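## 7. Adjusting the Work Lamp

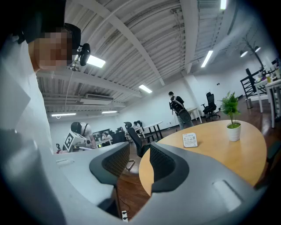

*Photo: Skirnarlow Technical Publications*

1. Switch the lamp off and wait until the head is cool.
2. Loosen the arm knob by a half turn - do not remove it.
3. Set the lamp head 50 cm above the bench top.
4. Tighten the knob by hand.
5. Switch on and check for glare from your normal working position.

**Note:** The arm holds its position only when the knob is fully tight.

**Caution:** Do not hang tools or cords on the arm.

Rev. 22 December 2022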